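Nestosham Technical College
College News

Student team selected for January robotics challenge

The two-arm robotics project at Nestosham Technical College has been accepted into the Jiltovo Student Manipulation Challenge, to be held in January. The entry was prepared by students in the second-year automation course, which has 30 students enrolled this year. They will compete in the household tasks division, in which a robot must pick everyday articles from a table or basket and put them where they belong.

Teams are scored out of 100 points. Marks are given for correct placement, for gentle handling and for finishing within the time allowed.

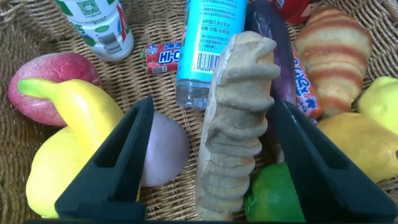
Engineering and Automation

Work on the project takes place in Room 1015 of the Pacheco Building. The students have assembled a practice set of 40 items for the grippers to handle, ranging from play food and drink bottles to cups and small packets. Items were chosen for differences in shape and surface. A long baguette and a smooth eggplant call for different approaches, and a crowded basket is a harder test than a clear table because each piece rests against its neighbors.

The practice layout follows the division rules. Two wicker baskets are set side by side on a black cloth, one for household goods and one for food and drinks. Cutlery, a mug and a shampoo bottle belong with the first group. Fruit, snacks and canned drinks belong with the second. A boxed deck of cards is among the articles used, and students have found its flat shape one of the more demanding to grasp.
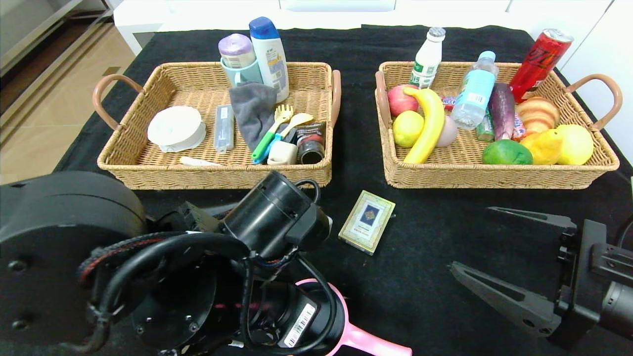
How the work is organized

The class is divided into groups responsible for gripping, arm movement and camera views. Each group keeps a written log of its attempts, and the logs are reviewed by the whole class before any change is made to the program. Students also rotate through the operator position, so that every member of the course has time at the controls before the event.

Both arms carry two-fingered grippers. Much of the current term has been given to having the arms share one work area safely. The students set limits on speed and reach for each arm and agreed on an order of movement for tasks in which both must come near the same object.

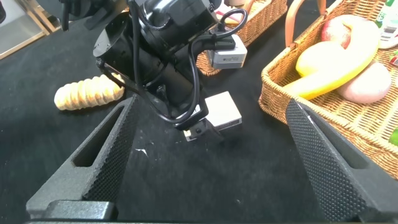 Two arms at work over the black cloth, with a basket of fruit at right.

Support for the project has been provided by Bundico, a local equipment supplier, which contributed cables and replacement parts. The college has funded the remaining costs through the automation department.

Students in other programs who wish to observe a practice session may apply at the department office in the Pacheco Building. Requests must be received by 31st December. Space in the laboratory is limited, and visitors are asked to remain behind the marked line while the arms are powered.
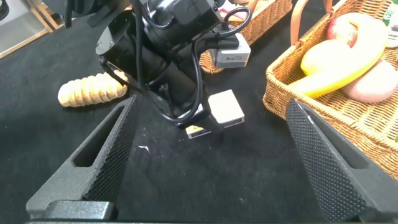

The practice table, with a ridged bread roll and a small box on the cloth.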